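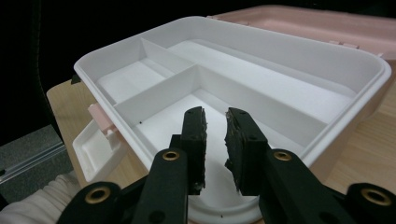 Alois Aigner estime que le magasin rachète tous les ans des composants qu'il possède déjà, faute de pouvoir établir en temps utile s'ils sont présents ou non. Cette remarque, formulée lors de la réunion de cadrage, a servi de point de départ au projet et en fixe le périmètre : la gestion des petites fournitures d'électronique à l'atelier Nivau, depuis la réception jusqu'à la remise à l'utilisateur.

Rapport de projet – Gestion d'un stock de petites fournitures en atelier d'enseignement
Institut Hernonis, filière maintenance et instrumentation
Remis le 22 juin 2022

1. Contexte

L'atelier Nivau accueille les travaux pratiques d'électronique analogique, les projets de fin d'année et, hors créneaux, les réparations du matériel pédagogique. Les fournitures concernées sont les composants passifs, les connecteurs, la visserie et les consommables de soudage. Leur valeur unitaire est faible, ce qui explique l'absence de suivi formel jusqu'au mois de novembre. Le coût réel tient surtout aux interruptions de séance et aux commandes passées en urgence, dont les frais de port dépassent souvent la valeur des pièces.

Le matériel de mesure, les cartes à microcontrôleur et l'outillage sont exclus de l'étude. Ils font l'objet d'un registre de prêt distinct, tenu sous une autre responsabilité.

2. État initial

L'inventaire de départ a été réalisé sur l'ensemble des meubles de rangement. Il recense 278 références, une référence étant définie par le couple désignation-valeur (par exemple « résistance à couche métallique, 4,7 kΩ »). Les lots d'une même valeur issus de fournisseurs différents ont été fusionnés, sauf lorsque la tolérance ou la tenue en tension différait.

Trois types d'anomalies ont été relevés : références réparties entre plusieurs emplacements, contenants dont l'étiquette ne correspond pas au contenu, et pièces mélangées impossibles à identifier sans mesure. Les condensateurs céramiques sont les plus touchés par la dernière catégorie. Leur marquage est peu lisible et les utilisateurs les reposent volontiers dans le contenant le plus proche.

Pour quantifier la gêne, 30 demandes ont été suivies pendant les séances. Pour chacune, on a noté l'heure de la demande, l'heure d'obtention de la pièce et le parcours de recherche. Dans 16 cas, la pièce n'a pas été trouvée à l'emplacement indiqué par le plan affiché. Ce plan n'avait pas été mis à jour après le déplacement des armoires et deux zones y étaient inversées.

3. Méthode retenue

3.1 Codification des emplacements

Chaque emplacement reçoit un code composé d'une lettre de meuble, d'un numéro de niveau et d'un numéro de case. Le code est porté par le meuble et par le contenant. Un contenant retrouvé sur une paillasse peut ainsi être remis en place par quelqu'un qui ne connaît pas l'atelier. La désignation de la pièce figure uniquement sur le contenant, pour éviter la double mise à jour en cas de réaffectation d'une case.

Une codification par famille de composants avait été envisagée. Elle a été écartée après un essai sur la visserie : les familles n'ont pas toutes le même volume, et l'ajout de quelques longueurs de vis obligeait à renuméroter la suite.

3.2 Seuils de réapprovisionnement

Le calcul classique du point de commande suppose une consommation régulière. Cette hypothèse n'est pas vérifiée ici : une même résistance peut rester intacte pendant des mois, puis être consommée en une matinée par un groupe complet. Le seuil a donc été fixé à partir de la séance la plus consommatrice, majorée d'un jeu de remplacement par binôme. Les références utilisées seulement en projet n'ont pas de seuil et sont commandées à la demande.

Le délai de livraison pris en compte est celui de Dornel, fournisseur principal de l'atelier. Pour la connectique, achetée chez Hwang, le délai est plus variable et le seuil a été doublé. Ce doublement est empirique, les bons de livraison conservés étant trop peu nombreux pour en tirer un écart type exploitable.

3.3 Signalement des ruptures

Deux solutions ont été comparées : la saisie systématique des sorties dans un tableur partagé et la carte de rappel glissée dans le contenant. La saisie donne un état de stock théorique à tout moment, mais elle s'est révélée incomplète dès la première semaine d'essai. Les sorties en cours de manipulation étaient omises et l'état calculé s'écartait du stock réel.

La carte de rappel a été retenue. Elle sépare la réserve du stock courant ; l'utilisateur qui entame la réserve dépose la carte dans le bac de commande. Le tableur est conservé comme catalogue des références, sans suivi des quantités.

4. Mise en place

Le tri a commencé par les résistances, dont l'identification est rapide. Les condensateurs non identifiables ont été mesurés au pont RLC lorsque la quantité le justifiait, et les autres ont été écartés. Les condensateurs électrolytiques anciens ont été retirés sans mesure, leur date de fabrication étant inconnue.

Les étiquettes ont été imprimées sur support polyester. Les premières, en papier, se décollaient après nettoyage à l'isopropanol. Le format définitif comporte le code d'emplacement, la désignation et la référence de commande chez Dornel ou Hwang.

Les consignes d'utilisation tiennent sur une feuille affichée à l'entrée du magasin. Elles ont été lues à voix haute au début de la première séance de chaque groupe.

5. Résultats et limites

Le relevé des demandes n'a pas pu être reproduit à l'identique en fin de projet : les séances restantes portaient sur des manipulations moins gourmandes en composants. La comparaison directe des temps de recherche serait donc biaisée et n'est pas présentée. On constate toutefois que les cartes de rappel ont été déposées par tous les groupes, et qu'aucune commande urgente n'a été nécessaire depuis leur introduction.

Deux difficultés subsistent. Les contenants empruntés pour les projets reviennent parfois sans leur carte, et la réserve est alors consommée sans signalement. Par ailleurs, le retour des pièces non utilisées n'est pas réglé – le remélange des condensateurs a repris, à un rythme que nous n'avons pas mesuré. Un bac de retour unique, trié en fin de semaine, a été proposé. Il suppose un créneau de tri dont l'attribution reste à décider.

6. Suites proposées

La codification pourra être étendue au local de stockage attenant sans modification du catalogue, les lettres de meuble encore libres étant en nombre suffisant. Les seuils sont à recalculer à chaque changement de programme de travaux pratiques. Le fichier du catalogue et le modèle d'étiquette sont déposés sur l'espace partagé de la filière, avec le tableau de relevé des demandes en annexe A et le plan corrigé des armoires en annexe B.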